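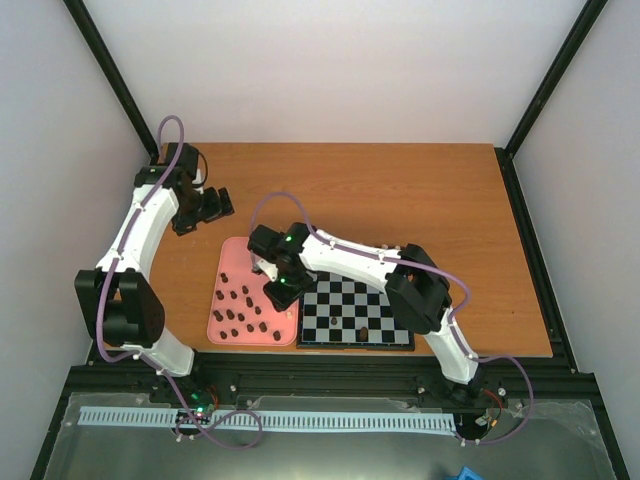
According to a reader in the comments under last month's column, a written cell standard is "what you do when you've run out of engineering," and a competent team should be able to walk up to any two-arm bench and work it safely on judgement alone. I've heard the same thing at Widside, at Skarum and at two trade evenings since. I disagree, and I'll set out why.

Two arms on one table share a volume of air. Software can keep them apart, and mostly does. What software doesn't manage is the cabling on the outside of the arms, the trays people bring to the table, or who is allowed to reach in. Those are matters of practice, and practice drifts unless it's written down.

Start with cables. A dress cable needs enough slack for the full travel of every joint and no more. Clips on the long links are good and I'd make them compulsory. I'd also want a rule for what happens past the base, where the slack tends to end up. On too many benches it goes wherever it falls. A loose loop near a track or a rail should be tied back before power goes on, every time, and the person who ties it should initial the sheet.

Next, layout. A sorting or board-setting job with chess pieces looks harmless, and the forces are small. It's still a good test of discipline. The tray and the board sit side by side, and one arm's elbow can easily end up over the work while its gripper is busy elsewhere. The Koller checklist, which I helped draft, asks for a marked position for every tray and fixture. It has 41 lines. People complain about the length, and fair enough -- I'd cut the five on labelling tomorrow. I wouldn't cut the ones on position, because a tray that has wandered a thumb's width gives you a missed grasp and then somebody's hand on the table.

Which brings me to hands. Indicator lights tell you a device has power or is ready. They are not permission to reach in. Ronero's house rule is that both arms are stopped at the controller before anyone touches a piece, even if only one arm has been moving. It costs them 21 seconds a stop. I've watched operators grumble through it for a whole shift and I still think it's the best rule in the building.

The commenter is right on one point. A standard nobody reads is worse than a short one taped to the wall. Skarum's ran to 82 pages when I last saw it, and the useful part would fit on two. Print those two. Put the rest in a drawer, and review the lot each August.

Filed under: Opinion / Automation / Shop practice

Search this site... Go

Contact the editor | Copyright, all rights reserved | Back to top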